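Sondano Cocina – paquete de escenas para el simulador Tronbridge
Edición aula y club
Material / Simulación / Cocinas

Precio: 215 € por aula, pago único
Puestos incluidos: 18
Idioma de los menús: español e inglés
Se entrega por descarga

¡Hola! Soy Cauã Fontes, llevo el club de robótica por las tardes y esta es la ficha del paquete que más me pedís desde que lo enseñé en la liga de primavera. La escribo yo mismo, así que perdonad si me enrollo (me voy a enrollar).

Sondano Cocina empezó como trabajo de mis alumnos de segundo año. Querían presentarse a la prueba de manipulación doméstica, la de ordenar una encimera, y en el taller teníamos un solo brazo para todo el grupo. Os imagináis la cola. Así que montamos la cocina en el simulador, cada uno practicaba en su ordenador y al brazo de verdad solo llegaba el código que ya había pasado por allí. Funcionó tan bien que otros dos centros nos pidieron los archivos, luego vino un tercero con una lista larguísima de mejoras, y al final decidimos hacerlo en condiciones y ponerlo en la tienda.

Qué lleva dentro

Una cocina en forma de U con encimera clara de aspecto marmóreo, muebles oscuros y suelo anaranjado, y sobre la encimera un surtido de objetos que se pueden mover, cambiar o quitar: el jarrón con flores, la manzana verde, el plato ovalado, el cuchillo y unos cuantos más. Cada objeto tiene su peso y su rozamiento, y los dos valores se editan en un fichero de texto normal y corriente. A mis alumnos les encanta tocar ese fichero. Un día alguien puso la manzana a pesar como un yunque y tardamos media tarde en entender por qué fallaba todo.

El paquete trae también 1049 disposiciones ya preparadas de los mismos objetos, ordenadas de fácil a difícil. Las primeras son casi un regalo, con todo bien separado. Las últimas tienen mala idea: cosas juntas, cosas en el borde, cosas tumbadas. Matvii Stasiv hizo casi todas las difíciles y se nota que disfrutó.

Cómo lo usamos en clase

Yo empiezo siempre sin robot. Cargamos la cocina vacía de brazo, movemos la cámara, y les pido que escriban en papel en qué orden recogerían la encimera y por qué lado entrarían. Parece una tontería y es la mejor hora del trimestre, porque discuten muchísimo. ¿Se entra por el hueco de la U o desde fuera? ¿Se deja el jarrón para el final? Hay quien lo tiene clarísimo y a los diez minutos ha cambiado de bando.

Después se añade el brazo desde el menú Insertar y se fija donde se quiera. El modelo Ravullow viene configurado; si tenéis otro, se importa con su descripción habitual y se ajustan los límites de las articulaciones. En mi aula esto nos llevó una tarde la primera vez y ahora es cosa de un momento.

La pared del fondo, con su celosía de rombos, la pusimos a propósito. En la primera versión la pared era lisa y a los detectores de los chicos les salía todo perfecto, y luego en el mundo real se perdían con cualquier azulejo. Con el dibujo repetido detrás tienen que afinar bastante más. Si trabajáis con gente más pequeña, se puede cambiar por una pared blanca en Opciones > Fondo.

Los objetos pequeños y oscuros son otro clásico. Contra la encimera clara se distinguen bien, pero son finos y quedan pegados a la superficie, y la profundidad que da la cámara simulada se queda justita. Mi consejo: que empiecen con la manzana, que pasen luego al cilindro negro y que dejen los planos para cuando ya tengan un agarre decente.

Puntuación automática

Al terminar cada intento sale una hoja con el tiempo, los objetos colocados y los golpes contra los muebles. Se exporta a hoja de cálculo. Los criterios se pueden cambiar, y de hecho os animo a cambiarlos, nosotros quitamos el tiempo durante el primer mes y los equipos empezaron a hacer trayectorias mucho más limpias.

Requisitos

Simulador Tronbridge instalado
8 GB de memoria en cada puesto (con menos arranca, pero a tirones)
Tarjeta gráfica dedicada recomendable, no imprescindible
Conexión solo para la descarga y la activación

Lo que todavía no hace

Los armarios no se abren. Sé que lo queréis, está apuntado. Tampoco hay líquidos, ni creo que los haya pronto. Y en pantallas de baja resolución veréis los cantos de los muebles algo dentados; se suaviza subiendo la calidad del render, aunque en los portátiles del aula yo lo dejo bajo y tan contento.

Preguntas que me llegan mucho

¿Sirve para casa? Sí, la licencia cubre a los alumnos del aula también en sus ordenadores, siempre dentro de los 18 puestos.

¿Hay guía para el profesorado? Va incluida, con las sesiones que doy yo y las plantillas en papel. La revisó Fouzia Marwat, que me tachó la mitad de los chistes.

¿Y actualizaciones? Gratis dentro de la misma versión. La próxima llega en enero con otra cocina, más estrecha.

Si vuestro club anda justo de presupuesto, escribidme desde el formulario y vemos cómo compartir licencia entre dos centros cercanos. Os dejo con la cocina tal y como se abre por defecto y con el primer comentario de la página. 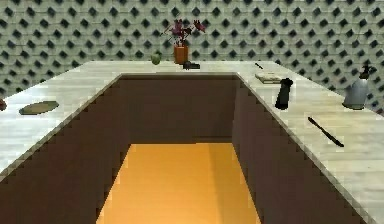 Rhun Gwynne: Lo compramos para el club en septiembre y las disposiciones fáciles se nos quedaron cortas enseguida, pero con las difíciles llevamos ya dos meses y siguen picados. Echo en falta poder bloquear el fichero de pesos, porque los míos también lo han descubierto. ¿La cocina estrecha de enero traerá hoja de puntuación propia o se reutiliza la de esta?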